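1/13/18 – Skesar flat, bedroom side

Quiet day, heating was slow to get going, so I started with the small stuff and kept my coat on for the first hour. Goal for today was the nightstand and, if there was time, the shelf by the door. Spoiler: there was no time for the shelf.

I measured the wall gap first (561 mm between the bed rail and the wall, in case anyone needs it again – I've now measured this three times and written it down once). The nightstand goes in with room to spare. Svend Mogensen wants it swapped over to the window side before March, when the Fleren people come to look, and I'm fine with that as long as someone else carries it.

Then the drawer. I've been going back and forth on how to store the little yellow packets, the ones with the stars and moons and round faces on them. They're slippery, they slide over each other, and a heap of them on top of the nightstand looks like a lot more than it is! Laying them flat in the drawer eats up the floor space right away. So I switched to a row along the front edge, pressed up close to each other, one hand holding the end packet in place and the other pushing down in the next gap. Much nicer. You can pull the drawer open a little and get at them without digging.
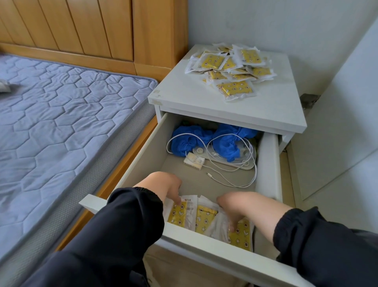 Still to sort in that drawer

– The blue bundles at the back. Both are knotted up and shiny and they take up more room than they should. I'd like them flat, or in a bag, or out of there altogether.

– White cable. Needs a proper coil and a tie. It's looped all around the blue stuff and every time I touch one I move the other.

– The flat white plastic thing underneath. I want it on the bottom with nothing piled on it, so it probably has to go in first next time and everything else gets built around it.

– Small white box that says "Face". Fine on the left, leave it.

Notes for next time

Empty the drawer completely before starting the row. I was too lazy to do that and ended up working around the back half the whole way, which is silly (and bad for the wrists).

Try a divider. Kirkegaard has thin ones cut to 200 mm and I think one of those would keep the row from sliding backward when the drawer gets shut in a hurry. Svend says a folded piece of card would do the same job for free, so we'll try his way first.

Ordered more felt pads from the shop in Fusville, pack of 9. Shelf by the door on Monday.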